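Hi all, and thanks for your patience with this one. You asked for a quick word on how the Lumico money is being used, so here goes, from the club lead who should have written it in June!

The table-setting project is well under way. We've got 24 students signed up (more than I planned chairs for) and they work in teams of 3. Every team has to record people sorting and laying out utensils with the hand-held grippers, then use those recordings to train the arm we'll be running at the Wenditz open day. Our target is 200 good recordings per team before we touch the arm at all, and I'm holding firm on that even though I get asked every single session if we can please just turn it on.

Most of the grant went on grippers and finger pads, plus a box of spare screws that I'm very glad we bought. Chopsticks have been the big talking point. They're thin, they're round, they roll, and the Utov team picked them as their main object anyway (brave!). I'd have started them on spoons, but they're having a great time and I've stopped arguing.
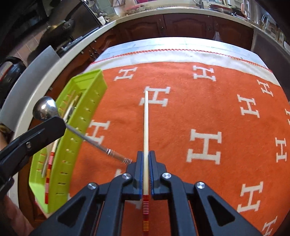
Do the students need any coding experience to take part?
Everyone starts on recording and labeling, where no code is needed, and the training sessions come later with a starter script we hand out.

Labeling is where we've slipped. The Fukuda team finished theirs early and then found that half their clips had the wrong task name on them, so they've gone back through the lot. I've now put a sheet on the wall with the names spelled out, which I should have done on day one. We're 2 sessions behind the plan I sent you, and I'd like to make those up in July by starting at 9 in the morning.

One ask: could we move what's left of the snack budget over to replacement pads? The blue ones get a lot of use and I'd rather have extras in the cupboard. If that's fine with you, just reply to this and I'll put the order in.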